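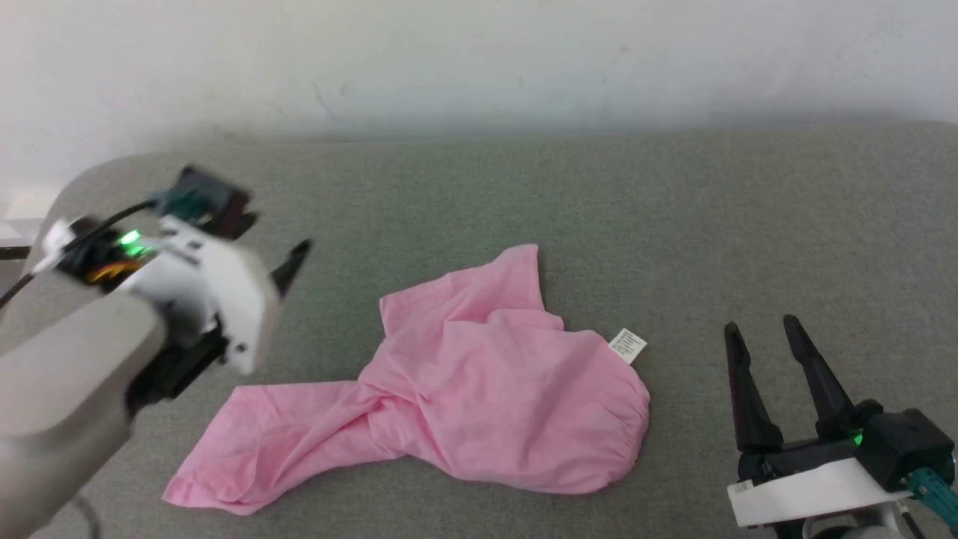

Laundry pile won again this week. I don't mind the washing part, the machine does that and I go drink coffee, it's the after part that gets me. The after part lives on the upholstered gray-green thing against the wall, and it lives there for days. Pink top is always the last one. Twisted up on itself, one long sleeve flung out toward the corner, label sticking up, and I look at it every time I walk past and think, later. Later is how I ended up ironing one sleeve at 7 in the morning with the rest of the shirt already on me. Do not do this.

Print this post | E-mail this post

So, new rules. It's December, it gets dark before I've done anything at all, and I want to walk into one room in this house that doesn't have sleeves in it.

Rule one, fold it the day it's dry. Not the day after. I had 19 things in the last load and it took less time than the podcast intro and the ads. I'd been telling myself it was an hour's job for, what, years?

Rule two, no folding on the bed. Bed is where folded things go to get slept next to and then kicked on the floor. A padded seat is better than I thought it would be. Cotton grips a bit on woven fabric so the shirt stays put while you pull the other side straight. On the shiny table everything slides off. Only problem is lint, which I will get to.

Rule three, knits and T-shirts first, then bottoms, then anything with long sleeves. I used to do long sleeves first to "get it over with" and then quit. Now I've got some speed up by the time I hit them.

How I do a long sleeve top, for whoever asked in the comments last time (sorry, I lost the comment):

Shake it. Really shake it, by the shoulders, snap it once or twice. Most of the twist comes out right there and half the creases too. Face down. Smooth from the middle out. If there's any gathering or puckery stitching at a cuff or hem don't try to flatten that, it's supposed to do that, you'll just fight it. One side in to the middle, sleeve straight down over the top of it. Other side the same. Then up in thirds from the bottom. Flip over. Done, looks like a shop did it. Well, a shop at closing time.

If it came out of the machine in a knot and dried like that then folding won't save it. Back on a hanger, in the bathroom, while somebody showers. Or spritz it with water and hang it overnight. I've got a Tekance spray bottle from the hardware place on Banonbridge Road, 4 dollars, nozzle goes to a proper mist and not that one sad jet. Would buy again.

Lint. Cotton sheds, upholstery collects. I was going through those sticky roller sheets like crazy. Now I just put on a rubber dish glove and wipe the seat in one direction, and it all comes up in a roll. Damp glove works even better. Takes a minute. The rounded edges are the worst for it, and the seam at the back where it meets the wall, you have to get your fingers right down in there. Found 3 socks and a dime back there last time. None of the socks matched.

While I'm on it, the wall needs a wipe too. White paint behind upholstery, what was I thinking. Smudges, and one thin gray mark that I've decided to leave until spring. I tried a melamine sponge on a different one in the hallway and got a shiny patch that looks worse than teh mark did. The paint left over from the hallway is in a can under the stairs, color number 347 written on the lid, so if it comes to that I'll dab it.

Also changed: the basket. I had one giant one and it was too heavy to carry so it never got carried. Now two small ones, a Stokberg and some no name thing, one for upstairs, one for down. When a basket's empty it goes back to the machine. When it isn't empty it sits on the stairs where I trip on it, which is kind of the idea.

Still haven't solved fitted sheets. I ball them up and shut the closet door on them. A reader sent me a long e-mail with a method and I followed it to step four and ended up with my arm stuck in a corner pocket.

Next post will be the coat closet, or the coat closet and the shoe shelf if I get that far. Going to put the pink top away now before I sit down.

Print this post | E-mail this post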